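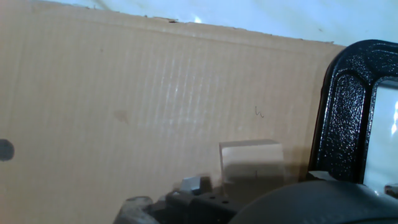 Re: [manip-methods] Wrist view only, or wrist plus overhead?

Hello all,

Sorry for the slow reply, I wanted to have the second set of runs finished before I opened my mouth, and then the second set took a good deal longer than the first. I've left Hemi's message in below so that people who joined the list recently can follow along.

Hemi Tomoana wrote:
> We've been going back and forth at Umia over whether the overhead
> camera is earning its keep. Our policy for picking small blocks does
> fine with both views, but the overhead one needs recalibrating every
> time somebody leans on the bench. Has anyone tried dropping it
> altogether and training on the wrist view alone? I'm mostly worried
> about plain backgrounds, where there isn't much for the network to
> hold on to. Also, how many demonstrations did you need before it
> stopped wandering?
> Hemi

Yes, we have, and I'm happy to share what we found, with the usual warning that it is one arm, one bench and one rather stubborn person doing the demonstrations (me).

The task is picking up a small pale block with a sheet of corrugated cardboard standing upright behind it and a C-clamp off to the right. The policy gets the wrist view and the joint readings and nothing else. We collected 435 demonstrations by hand guiding, then held the last 24 back for checking the loss, and tested on the real arm with 121 attempts, moving the block a little between each one.

With both cameras the arm picked the block cleanly on most attempts. With the wrist view alone it did slightly worse overall, but the failures were of a completely different sort, and that was the part I found interesting. The two-camera policy tended to miss by a few millimetres in depth. The wrist-only one either got it beautifully or set off in the wrong direction from the start, usually when the block began outside its view. Once the block was in view it was, if anything, the better of the two at the final approach.

Now, Hemi's question about plain backgrounds. I had the same worry, and I think we were both half right. Cardboard looks dull to you and me, but there is more on it than you'd suppose: the ribbing, a ragged top edge, a faint stain, a little squiggle in black pen. So we ran some saliency maps, and the policy was paying a surprising amount of attention to the squiggle and to the clamp. When we swapped in a clean sheet the success rate dropped noticeably, and it dropped again when we took the clamp away. In other words it had learned where the block was partly by learning where the furniture was, which I'm not very proud of.

What helped was dull but cheap. We went back and collected another batch, turning the sheet round or changing it every few demonstrations and shifting the clamp about as well. Retrained on the mixed set, the arm hardly minded the clean sheet. Random colour changes and crops in software did much less than I'd hoped – the crops even made the depth errors a touch worse, and I'd be glad to hear if anyone has an explanation for that. Festmont saw something similar with their drawer task, if I remember their post rightly.

As for how many demonstrations: ours stopped wandering somewhere past the three hundred mark, but I suspect variety matters a good deal more than the total. If you go over to the wrist view alone, I'd start every episode from a wider range of arm positions than feels sensible, including plenty where the block can't be seen yet. We added a short sweep at the beginning of those, and the wrong-way starts became quite rare.

Two loose ends. I haven't tried the Ginley encoder on any of this, and would love to know if somebody has. And the joint readings may be doing more of the work than I've given them credit for, so the next thing on my list is to blank them out and see how bad it gets.

I can put the training settings and the table of attempts up on the Ghanem share if people want them, just drop me a line. Hemi, do let us know what you decide about the overhead camera, and good luck keeping people off that bench!

All the best from a rather untidy lab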